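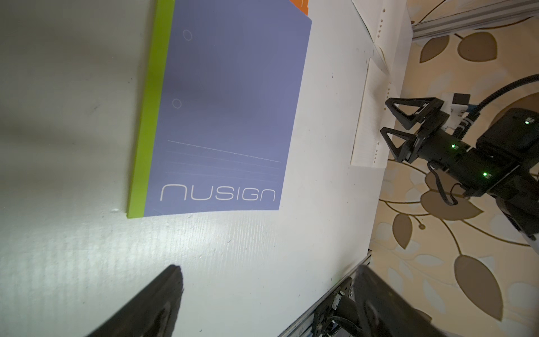
4 min read

The bench lives on a carpet, and I have stopped apologizing to visitors for it. When I moved the build out of the shared workshop at Waladus and into the spare room at home, I meant to put down proper flooring first, and then the aluminum rail arrived, and you know how that goes. So the frame went up over a pattern of big brown leaves, and any screw I drop has a very good chance of staying among them until spring.

I had wanted two arms from the start. One arm can do a surprising amount, but paper is a job for two hands, and paper is what I had in mind. My family keeps everything: old printouts with the tractor-feed holes still along the edges, school folders, instruction sheets for appliances that left the house long ago. I called the project Odutness, after a word my daughter made up for the state of her desk, and set myself the task of a pair of arms that could pick up a folder, put it in the right pile and leave its corners alone.

The top is a sheet of white corrugated plastic, and I would choose it again tomorrow. It weighs next to nothing, it cuts with a kitchen knife if you are patient, and folders slide on it nicely. Its one fault is that white paper on a white board is hard going for a wrist camera, and my first program, which ran to 600 lines, could find a blue folder in a blink and would then hunt for a plain sheet as if it had fallen down a well. A bright green spine, on the other hand, is a gift! I now buy stationery by color, and the woman at the shop thinks I have become very particular.

The fingers took most of the winter. I drew 37 versions before I settled, and the lesson in all of them was to make the tips thinner and then thinner again - a folder lying flat gives you very little to get hold of. The winning set was printed at Aseo, the little makerspace behind the library, where they let you pay in filament if you ask kindly.

Then there were the cables. I read a long and rather stern guide by somebody signing as Eberhard, who holds that every cable on an arm should be given more slack than looks decent, and I ignored it until a connector pulled loose at eleven at night. Mine hang in loops now, and I have grown fond of them.

By May I had logged 193 tries at sorting, with a goal of 400 before I let myself change the grippers again. Some evenings it goes beautifully, and some evenings I sit on the carpet with a cup of tea and the smallest screwdriver, looking for something I dropped among the leaves.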